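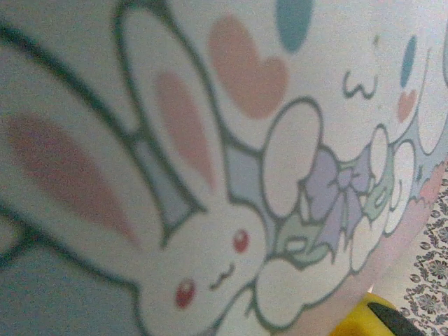
Cartoon rabbit with pink inner ears, printed on a curved white surface.

A morning at the Calline wallpaper works
By Veronika Baumgartner
June

The Calline works opens its doors to the public once a year, and I went along with Pranab Munasinghe, who is redecorating his hall and wanted to see how the stuff is made. Tours are free but you have to book. Ours left the gatehouse at 10 am.

We began in the paper store, where the reels are kept for a few days to settle before printing. From there it is a short walk to the surface printing hall. The oldest press, a Charvát, has been running for 73 years and still does the traditional borders and stripes. It is loud, and ear defenders are handed out at the door. Marius Barbu, who led our group, stopped it so we could look at the rollers. A change of colour takes him and one other printer most of a shift.

The sample rooms are upstairs. Damasks still sell well, mostly in greys and muted purples, and banded patterns are harder to hang than they look. Marius said to start from the most visible wall and to check the level at every drop. Pranab wrote this down. 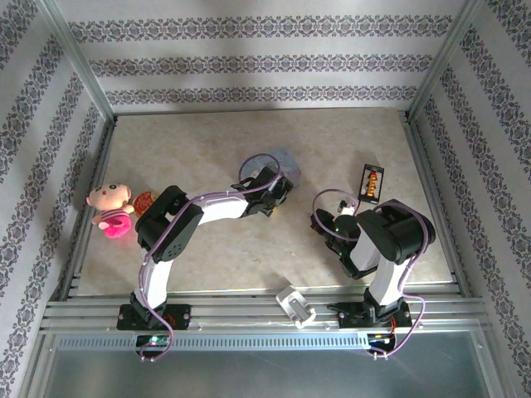

Getting there and practical details

Take the number 3 bus from Drondska station and get off at the canal bridge. Parking is limited to 2 hours. The stairs to the sample rooms are steep and there is no lift. The canteen does soup and rolls until 2 pm, and end-of-line rolls are sold from a table by the exit, cash only.

We use cookies to improve your visit to this site. Accept | Manage settings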